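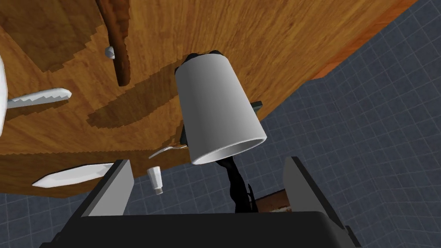
Figure 4. Wrist view from the simulated kitchen table, with both gripper fingers in view and the white cup near the centre.

4. Building the simulated bench

4.1 Why a garage arm needs a simulated table

The arm described in Section 3 lives on a shelf in a shared workshop, and we get it for two evenings a week. That is plenty of time for tightening belts and nowhere near enough for collecting grasps. Early in the project Hayes suggested we rebuild the bench in software and let the simulated gripper practise overnight on a second-hand desktop, and we have been hooked on the idea ever since. The simulator, which we call Gritley, grew out of a weekend of tinkering with an open physics engine and a folder of free meshes. It is small, a bit scruffy at the seams, and a delight to work with.

Gritley models only what the real controller can sense: joint angles, finger opening and the colour picture from the wrist. We resisted adding an overhead view. The wrist is where our cheap camera is mounted on the real arm, and we wanted every habit the policy learned to be one it could carry home to the garage.

4.2 Tableware and clutter

Kitchen objects were chosen over blocks for a simple reason: they are what our members keep asking the arm to pick up. The set covers a good range of shapes for a two-finger gripper. A cup can be taken by the wall or across the body, a spoon lies almost flat and punishes a finger that comes in too high, and a knife is long enough to swing if it is held away from its middle. In Figure 4 the small silver spoon lies close to the lower edge of the tabletop, between the knives and the cup, and a spoon in that sort of position has been one of our favourite tests. The approach is tight, the neighbours are close, and a good grasp there is lovely to watch.

Object positions are drawn at random at the start of each episode, then the physics is allowed to run for 40 steps before the arm moves. We do not tidy up after the draw. Objects may lean, overlap or hide one another from the wrist, as the dark shape behind the upper end of the cup does in Figure 4. Egan argued early on for filtering out the messier layouts, but after comparing both versions she became the loudest supporter of keeping them!

4.3 Rendering choices

We kept the rendering cheap on purpose. Shadows come from a low-resolution shadow map, and the stepped edges show plainly in the diagonal bands across the wood. Sharper shadows were available at a higher setting, though they slowed the desktop to a crawl and made no difference we could measure to grasp success. The tabletop has a streaked wood texture and the surface beyond it is tiled in blue-grey. Between them they give the policy a strong colour boundary to find, whatever angle the wrist happens to be at.

That last point deserves a word for anyone planning a similar build. Wrist views tilt a great deal. The table can slope steeply through the picture or seem to hang overhead, and a human looking at the recordings for the first time usually turns their head sideways. We had half expected to need a correction step that levelled each picture before training. Ní Chonaill tried one and found that the policy did just as well on the raw views - a very welcome result, as it let us delete a whole module.

4.4 Episodes and labelling

The training set used in Section 5 contains 282 episodes, recorded in batches of 16. An episode ends when the target has been lifted clear of the table or when the time limit is reached. Labelling is automatic in the first case. Timed-out episodes were reviewed by hand, mostly by Kinsella, who logged the phase in which each attempt stalled so that approach errors could be separated from slips during closing.

The same controller code runs in Gritley and on the bench, with one switch to select between simulated and real motor drivers. We recommend this arrangement warmly. It cost us a fiddly fortnight in April, and it has meant that a fix made at home in the evening can be tried on the real fingers the next time the workshop is open. The driver layer and the remaining differences in finger friction are covered in Section 4.5.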